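Fecha: 07/06/2024
Por: Valter Grønli

Imprimir | Enviar por correo

# Gemedari — datos de manipulación con pinzas de mano

README del conjunto de datos del club de robótica Tetstead, curso de segundo semestre. Acompaña a la carpeta `gemedari/` y a los scripts de conversión. Si solo se necesita cargar los episodios, basta con leer «Estructura» y «Problemas conocidos».

## Origen

Gemedari empezó como trabajo de asignatura de dos alumnos y pasó al club cuando quedó claro que la grabación necesitaba más manos. El objetivo es entrenar una política sencilla para recoger y colocar objetos de mesa sin teleoperar el brazo. Las demostraciones se hacen a mano, con las pinzas, y el brazo Hamada del laboratorio solo interviene en la evaluación.

La primera tanda se grabó en noviembre y está retirada. Las trayectorias tenían un desfase entre vídeo y pose que no supimos corregir. Los archivos siguen en el servidor, en `antiguo/`, pero no deben mezclarse con los actuales.

## Contenido

- Unos 2000 episodios, cada uno con una sola tarea.
- 13 tareas, listadas en `tareas.csv` con su instrucción en español.
- Vídeo de la cámara de la pinza, pose estimada y apertura de los dedos.
- Notas de sesión en texto libre, escritas por quien grababa. Son desiguales: algunas ocupan una página y otras dicen «bien».

## Estructura

```
gemedari/
 tareas.csv
 sesiones/
 s01/
 episodios/
 calibracion.json
 notas.txt
 particiones/
 entrenamiento.txt
 prueba.txt
```

La partición se hace por sesión, nunca por episodio. La sesión 47 está completa en prueba porque se grabó con otra disposición de mesas.

Las poses van en metros y cuaterniones (orden x, y, z, w). El origen es la primera pose válida de cada episodio. La apertura está normalizada: 0 es cerrada y 1 es abierta. La calibración se repite al empezar cada sesión y también si una pinza se cae — anotarlo siempre en `notas.txt`.

## Cómo se graba

1. Revisar batería y espacio libre de cada pinza.
2. Calibrar con el script `calibrar.py` y guardar el resultado en la carpeta de la sesión.
3. Leer la instrucción de la tarea en voz alta antes de empezar.
4. Grabar. Si el objeto se cae, terminar el intento y marcarlo como fallido; los fallidos se conservan.
5. Volcar los archivos el mismo día y pasar `comprobar.py`.

## Entorno

Las sesiones se hacen en la sala grande de Fovano, la del altillo con barandilla metálica. Es un espacio compartido y hay gente trabajando al fondo en muchos episodios. Las caras se pixelan antes de publicar. La luz viene sobre todo del techo y produce reflejos en el suelo gris y en las puertas de vidrio, algo que conviene tener presente si se usa odometría visual.

El marcador cuadrado en blanco y negro va montado sobre la pinza. No hay que taparlo con la mano ni con la manga. 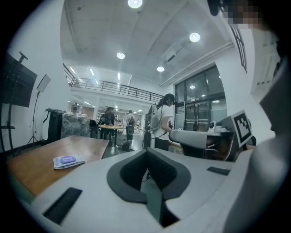
## Problemas conocidos

- En las sesiones 5 a 8 la apertura llega con retraso. El cargador lo compensa si se activa `--corregir-apertura`.
- Algunos giros rápidos pierden la pose. Los tramos afectados llevan `valido = 0`.
- El pixelado falla a veces con personas muy próximas a la cámara. Si se encuentra un caso, avisar con el número de episodio y se retira.
- `tareas.csv` usa punto y coma como separador.

## Uso

Se puede usar en trabajos de clase y en investigación, citando al club Tetstead y la versión. No está permitido intentar identificar a las personas que aparecen. Las correcciones se envían a Valter Grønli o se abren como incidencia en el repositorio.

Imprimir | Enviar por correo

Entradas recientes
- Calibración de las pinzas, paso a paso
- Resultados de la evaluación con el brazo Hamada
- Turnos de la sala de Fovano
- Cambios en el formato de las notas de sesión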